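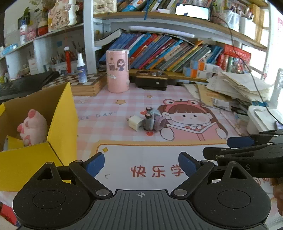
Two grippers above Lian's desk. Bison, the pig, is in his box.

The left gripper had begun to bite crooked on a Monday, and I took the pair home with me in a supermarket bag with a towel between them.

I must say first that I am not an engineer. At Stillik my job was called "equipment support", and this meant that people gave me a thing which did not work and I gave it back to them later. We had several pairs of the hand-held kind. All day the collectors walked with them in kitchens and bedrooms and picked up cups and socks, and the grippers suffered as shoes suffer. Pins became loose. Pads turned a little on their links. A pad which is turned by a very small angle still picks up a sock, but it does not pick up a coin, and then the collector writes in the log that the coin was difficult.

Griet Verhoeven did not accept that a coin was difficult. She read the logs every evening, in another country, and she telephoned.

"It is the left one," she said. "Pair four. When it closes, the upper corners of the pads touch and the lower corners do not."

"I have it here in my house."

"Why is it in your house?"

I told her the workshop heating was broken, which was true, and that my wife was working nights and I could not leave Lian alone, which was more true. Griet was silent. I heard her pen.

"You have a good table?"

I looked at my daughter's desk. It was the only one with a decent lamp.

"I have a table," I said.

Lian was seven and she had her rules. I could use the middle of the mat. I could not move the chess box, and whatever stood on the chess box belonged to the chess box. The pig Bison could watch from his yellow box, but I must not pick him up with the grippers, since he had been in the washing machine in January and had suffered enough. For testing she gave me the small grey car which always fell on its side. She said it was already a wreck and would not mind.

I began with the left one. I held it against the lamp and closed it slowly, and I watched the line of light between the two blue pads. This is the oldest test and still the best one. If the light disappears everywhere at the same moment, the pads are parallel. If it disappears at the top and stays at the bottom, you have work. I had a long thin triangle of light.

I cleaned the links with a brush from Lian's pen holder, after asking. There was hair in the joints, white dog hair and also some fluff from a carpet. I took off both pads and looked at their backs, and they were flat. I put them on again with the screws only half tight, closed the gripper so that the pads found each other, and tightened while they were pressed together. Then I opened it and closed it on the light.

The triangle was still there, a little smaller.

On the second evening I did the same work again, with more patience and a better screwdriver, and I had the same triangle. I think many people who repair things know this evening. You do the correct thing twice because you have no other idea.

Lian did her reading on the bed. At nine she came to look.

"Perhaps it isn't the left one," she said.

"Griet says it is the left one."

"Is Griet here?"

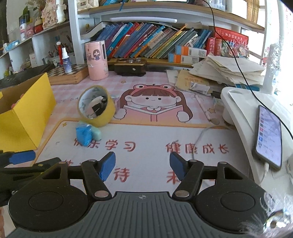
2. THE RIGHT PAD

So I put the left one to the side and picked up the right one, which had no complaint in the log, and closed it on the roll of tape. It held. It held on the car, on the corner of an exercise book and on a rubber. I closed it on the light and the line vanished all together, very clean, like a door closing in an expensive house.

And I was a little angry, because it was so good. I turned it over. Then I turned over the left one. They were supposed to be two of the same, with the same ribbed plate in the middle and the same little round cross printed near the front of it. I laid a ruler over each one from pin to pin.

The pins of the right one sat level. On the left one the ruler rocked. It was hardly anything. When I pressed on one end of it with my finger it made a small click, and when I pressed on the other end it clicked back.

One silver pin was standing higher than its neighbour. It was not the pads. It had never been the pads. The link was sitting on its pin like a picture on a bent nail, and I had spent two evenings making the picture straight.

I rang Griet, although it was late there also.

"Who changed the pin?" she said at once.

I did not know. I looked in the service book of pair four, which is a school notebook with a hard cover. There was one line from the autumn, in handwriting I knew very well. Pin replaced, left unit, Bosonier part. The handwriting was mine.

Bosonier was the shop near the railway where we bought small parts when the proper ones did not come in time. Old Koech stood behind the counter there, and he would measure your pin with his calliper and give you one from a drawer, and if it was not exactly the same he would say that it was the same family. I remembered now that he had said this. I remembered that I had been in a hurry, and that it was raining, and I had thought that family was near enough.

"It was me," I said to Griet.

I expected the pen. She only asked if I had kept a proper one.

I had kept three. They were in a matchbox in the drawer at work, with a label on it, "pins, good", because I am a person who labels the box and then goes to Bosonier.

The next day I brought the matchbox home. The change itself took almost 40 minutes, and most of this was getting the wrong pin out without marking the link. I used a wooden stick under it, and a coin, and Lian held the lamp switch in case I wanted it brighter, though it had only one brightness. The new pin went in by hand for half its length and then needed a push. I cleaned the place before, and I put one drop of oil after, and wiped away nearly all of the drop. Then the ruler. It lay on the two pins and did not click. 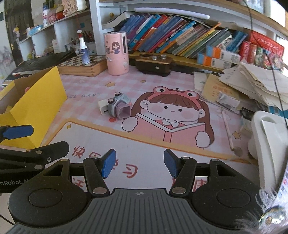
"Do the car," said Lian.

"First the light."

I did the light. There was a line, the line became thin, and it was gone from top to bottom. I opened and did it again. She counted with me until she was bored, which was at thirty-one, and I went on without her. Our rule at Stillik is 216 closings after any work on a joint. I do not know who chose this number. I asked Griet once and she said it was there when she came.

By the end my hand was shaking, and the pin had not moved. I put a small line of white paint across its head and on to the link, so that the next person could see if it turned. Probably the next person would be me.

Then I did the car. I took it by its side with the left gripper, lifted it and put it down on its wheels. It stood for a moment and fell over.

"That's the car," said Lian. "That's not you."

I wrote everything in the notebook. I wrote the date, February 1, 2024, and "pin, left unit, original part", and under it, after some thinking, "previous pin wrong, my error". I had never written such a sentence in a service book. In my language there is a way to say it where the error simply arrives, like weather, and no person has brought it. In English I could not find this way, or I was too tired to look for it.

Griet telephoned when I was already wrapping the pair in the towel.

"Send me a film of it closing," she said. "With the lamp behind."

"Now?"

"Now, please. I am in my coat, but I will wait."

So I unwrapped them, and Lian got out of bed again. She held my telephone with both hands and her tongue between her teeth. I closed the gripper on the light, slowly. We sent it, and we sat together on the small chair.

The answer came after some minutes. It said, "Good. Pair seven arrives to you Monday, right unit, bites crooked." Under this there was a second message. "Who is breathing?"

"It's me," Lian said to the telephone, though it was only a written message. Then she asked if pair seven could also come to our house.

I said the heating in the workshop would be repaired by then. She looked at me for some time. She took Bison out of his box, shook him and put him back facing the lamp, and I went to find the matchbox, to see how many good pins were left.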